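Stimberg Newsletter
23 July 2023

Carbon budgets: why the remaining figure keeps moving

Several readers have asked why the remaining carbon budget quoted in one report does not match the one quoted in the next, even when both refer to the same temperature limit. The short answer is that the budget is the output of a calculation with several adjustable inputs, and reports rarely use the same set.

The basic relation is simple. Warming caused by carbon dioxide rises nearly in a straight line with the total amount of the gas emitted. Pick a temperature limit, subtract the warming that has already taken place, subtract the part expected from other gases, and divide what is left by the warming per unit of CO2. The result is the amount that can still be emitted before the limit is reached.

Each step leaves room for choice. The starting point for "warming to date" depends on the baseline period and on the temperature record used. A record that fills in the Arctic tends to show more warming than one that leaves it blank, and a tenth of a degree at this stage removes a large part of the budget. The treatment of methane and aerosols is the second source of spread. Cleaner air means less cooling from aerosols, so a scenario with fast coal closure can show a smaller CO2 allowance than one might expect.

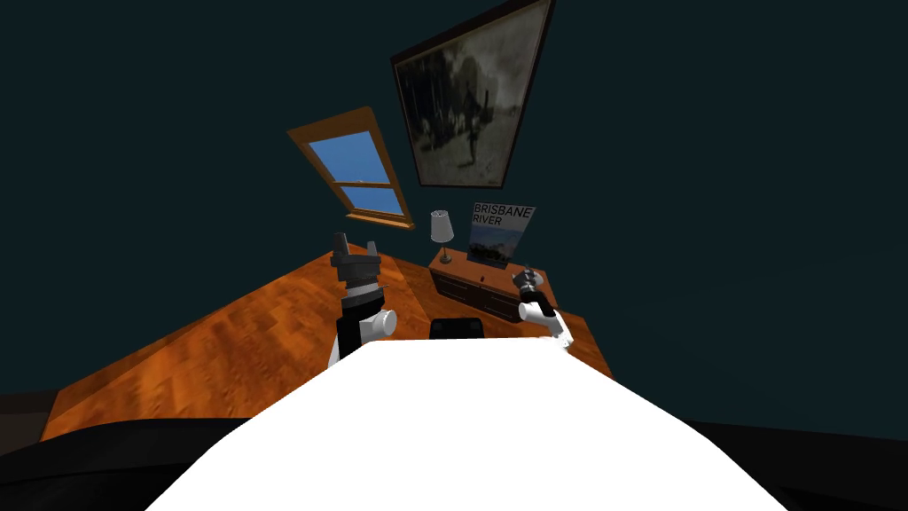 Simulated room with two grippers and a plank floor.

The third choice is the probability attached to the limit. A budget for an even chance of staying under 2 degrees is much larger than one for a two-in-three chance. Press coverage often drops this part of the statement, and two figures that agree perfectly well are then reported as a dispute.

We ran a small test of how much the result depends on bookkeeping alone. The Tanui spreadsheet, which many local groups use, and the Stetik calculator were given the same emissions history, the same limit and the same warming per unit of CO2. We then asked each for the year in which a flat emissions path would cross a chosen cumulative total. Tanui returned a running total of 2,138 units at the crossing point and Stetik returned 2,113. The difference came from two settings. Tanui counts land-use emissions from the start of the series, while Stetik brings them in later. Tanui also starts its year in January and books the full year at once, where Stetik interpolates by month.

Neither approach is wrong. The gap is small compared with the uncertainty in the climate response itself. It does matter when a figure from one tool is subtracted from a figure from the other, as was done in the Grekano regional plan. That plan took its historical total from Stetik and its limit from Tanui, and the whole of the difference showed up as extra allowance. A corrected table has been requested.

Readers preparing their own figures should state the baseline period, the temperature record, the probability and the treatment of other gases next to the number. Land use should be listed on its own line – it is the least certain part of the history and the one most often revised.
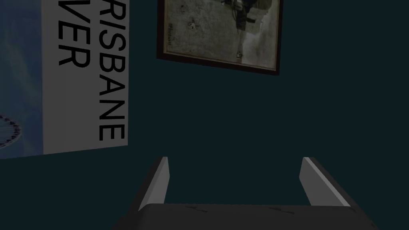
Tanui replied that the land-use setting can be switched off in the current version, and that the January booking rule was kept so that older files would still give the same totals. A monthly option is being tested. Tanui also asked that users stop quoting the output to the last digit, as the inputs do not support it.

We agree on the last point and will round in future issues. The test file has 40 rows and opens in any spreadsheet program. It can be requested from the Stimberg office by replying to this newsletter. Please say whether you want the version with or without the land-use column.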